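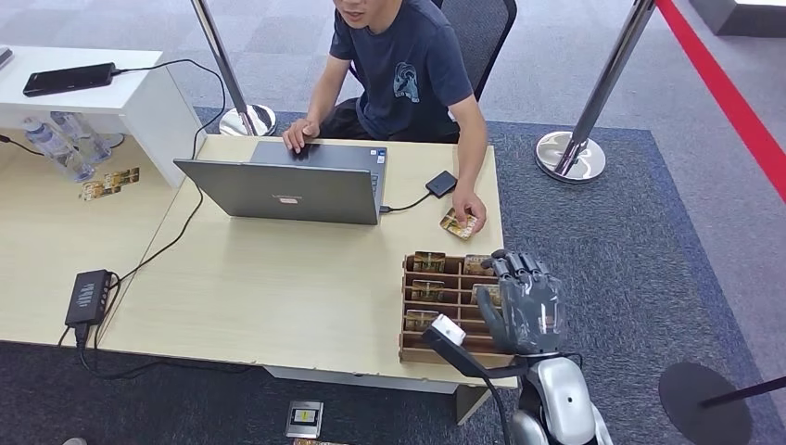
Osard Bond Desk, three months in

I signed up for Osard because I wanted one place to watch Treasury yields over my morning coffee, and I have to say I've grown fond of it. The auction calendar is lovely — clear, quick, and written in plain words. 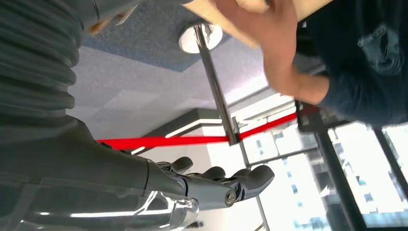

The repo page is weaker. Rates show up a day late, and the chart only goes back 20 days, so I still keep Buvano open for the longer view (old habits!). Alerts are capped at 7, too. Even so, I'm renewing for another year, and mostly for that calendar.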